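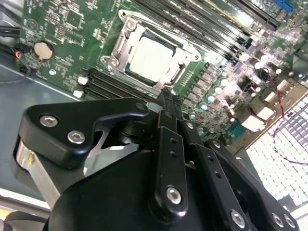

I put off swapping the CPU in my old tower for ages because I was scared of the socket. Silly, really! It's a slow afternoon job, and I picked up my replacement chip secondhand at Plirside (4 bucks over what I wanted to pay, oh well).

## Get the case ready

Shut down, unplug, hold the power button for 5 seconds. Then lay the tower on its side and take the panel off -- you want the board flat and facing up. If your cooler is still on, loosen its screws a little at a time and twist gently before you lift.

## Out with the chip

Push the lever down and out, let it swing up, then open the metal frame. Lift the processor straight up by its edges and don't let it drop back on those pins. I can't stress this enough!

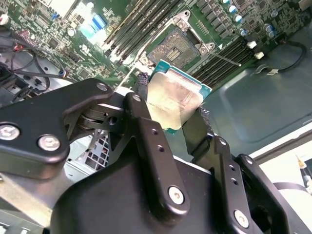 *Old paste on the lid, gold-colored pins in the socket.*

Wipe the gray gunk off with a lint-free cloth and a bit of rubbing alcohol.

## In with the chip

Match the corner triangle and the notches, then set it down with no pushing at all.
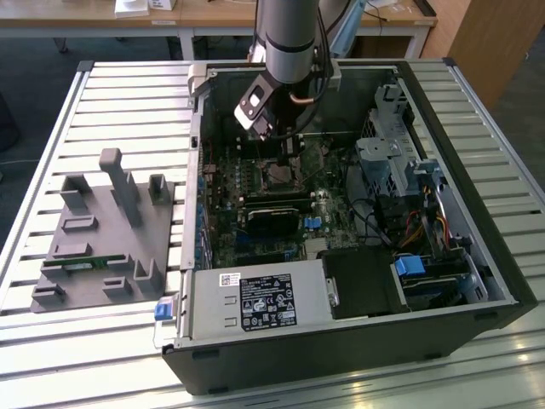 *Tower on its side, with memory slots on both sides of the socket.*

Close the frame, bring the lever back under its hook (it takes more force than you'd like), and add a small dot of paste. I use Jedetti. 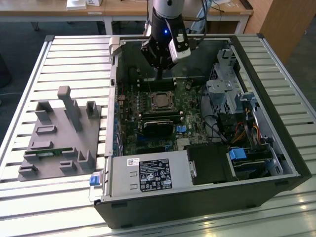 *The whole inside, power supply along the bottom.*

Cooler on, fan plugged in, panel last.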